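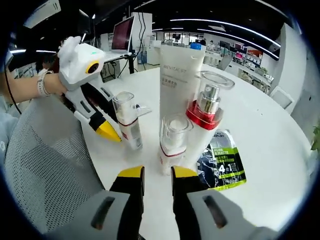
So excited to finally talk about our bathroom shelf result! We teach a two-armed policy to tidy small household stuff using demos done by hand, with no robot in the room for the teaching part. You hold a gripper in each hand and just do the job. Skincare turned out to be a great test, as the shapes are all over the place: a squeeze tube standing on its cap, a pump bottle with a red collar, a squat little jar, and then a foil sachet lying flat.

2/ We collected 241 demos for the set we call Gurness, none longer than 30 seconds. The baseline, Jusari, got 700 demos of one fixed layout. Ours changed the layout every single time.

3/ And the smaller, messier set won! On new layouts it beat the baseline in every category we tried -- bottles, jars, tubes, the lot.
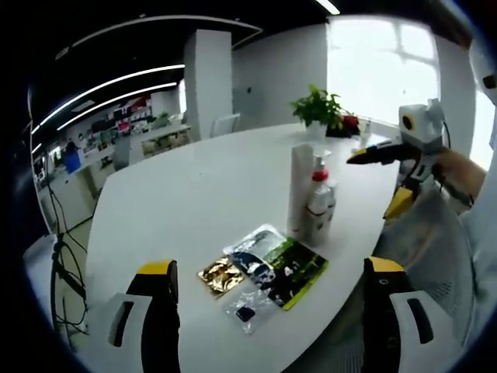
4/ Flat things are still our favourite headache. The policy has to find an edge before it can lift anything, and shiny wrapping makes that edge hard to pick out. Overlap makes it worse: with a crinkled gold packet, a clear one and a black and green one all lying across each other, it'll often go for two at once.

5/ What helped most was training on a nudge first, then a pinch. Slide the top packet a little, look again, grab. Such a small change in behaviour and I love watching it.

6/ Next up is Vahidi, the bigger set, with 600 demos of flat packets only. If you work on thin or crinkly objects, tell me what's tripped you up!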